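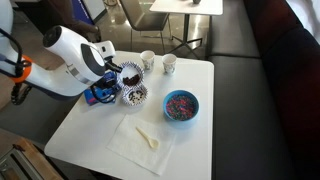
3. Setting up the Skarar logger at a cold site

Read section 2 first if you havent fitted the mast. Everything here assumes mast up, guys tight, snow shield on.

3.1 Before leaving camp

1. Charge both battery packs indoors overnight. Cold packs won't take a full charge.
2. Load the site file. Check the site number on the screen matches your field sheet. Site 61 was logged as 16 for most of February, so do check.
3. Pack the Idine temperature string on its drum. Never fold it.
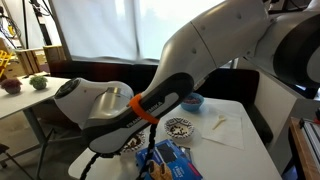 4. Spare fuses, 2 amp. Inside pocket, not the sledge.

3.2 At the site

1. Dig down to firm snow. Board goes in flat, logger box on top, lid hinge to windward.
2. Lower the string down the borehole by hand. Slow. Stop at the red tag, 200 cm.
3. Backfill with the same snow you dug out. Dont pour water in to speed it up.
4. Plug in: string, then wind sensor, then battery. Always battery last.
5. Wait for four green flashes. Fewer than that, unplug the battery and go back to step 4.

CAUTION: bare metal on bare skin. Liner gloves on for the connectors, even the fiddly one.

NOTE: the screen goes sluggish in deep cold. Press once and wait. Pressing again skips the menu and you can end up in Erase.

3.3 First reading

Take one reading by hand with the Qaisi probe next to the string, same depth as the top sensor. Write both down. If they differ by more than half a degree leave it to settle and try agian. Still out, note it on the sheet and carry on, we correct for it later.

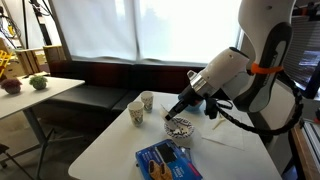 Nadine Rizk adds that the settling time is too short on the Druvance boreholes, and she would leave the string overnight before trusting anything below the second sensor. Fine if you have the night. If not, mark the first day's data as doubtful.

3.4 Closing up

1. Lid down, both clips.
2. Tape over the clips.
3. Flag on the upwind side. Radio the position to Rohani Teoh before moving off.

Sheet last changed Jan 26, 2024. Bin older copies.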